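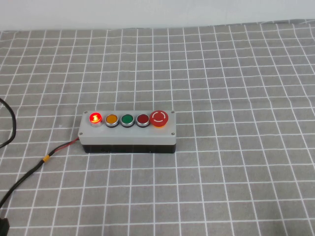

Control box on the bench, first lamp lit.

Clemton Shared Workshop - Gallery: The Drulton Bench Arm

The Drulton Bench Arm is a member project of the Clemton Shared Workshop. Its purpose is to provide members with a small robot arm that can be booked for light sorting and placing work, together with a set of plans that may be followed at home. The project was approved in December and is led by Jianguo Zou. Lihua Lu is responsible for wiring and Iqra Mohmand for the written procedures.

This page records the operator controls. Pictures of the arm base and the power supply enclosure are kept on separate pages, and the cutting list is held with the plans at the front desk.

Notes on the control box

The enclosure has a light grey lid on a black base, closed with a screw at each corner. Four small buttons and a larger emergency stop share one row along the lid. The colours, from the left, are red, amber, green and dark red, with the stop at the right-hand end.

The lamps are driven from the Vidal controller board. Members who are building their own unit should label both ends of every conductor before closing the lid. The project's first box was closed without labels and had to be opened again to trace a single crossed pair, at a cost of one full evening session.

The grid cloth belongs to the bench and is not to be removed for other work. Its lines are used when setting out pick and place positions, and it should be smoothed flat before a position is recorded. Creases may be taken out with a cool iron. 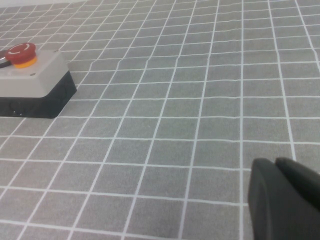

Page last changed: 29/08/2025

Gripper fingers near the bench, with the stop box to one side. The red cap is marked with a curved white arc and sits on a yellow collar.

Placement of the stop

The project rules require that the stop be within reach of the seated operator at all times. It must remain clear of the path of the arm, and no tool, cup or notebook may be set down between the operator and the box. Where two members are working together, one is named as operator before power is applied and remains at the box until power is removed.

The fingers are the second pattern drawn by Mingxuan Tang. The earlier pattern was narrower at the tip and did not hold round stock well. Files for both patterns are available to members on request - please state which one is wanted.

Costs and hours

The budget for the project is $600, of which $149 was set aside for the control box, its buttons and cable. Members have recorded 84 hours of work on the project to date. Switches and cable glands were ordered through Clustex, and spare parts are stored in drawer 14 beside the drill press.

Use of the bench

Members must complete the bench induction before operating the arm. Inductions are conducted by Hongjun Tang and may be arranged at the front desk. Visitors are welcome to observe from behind the marked line.

Corrections to this page should be sent in writing to Iqra Mohmand.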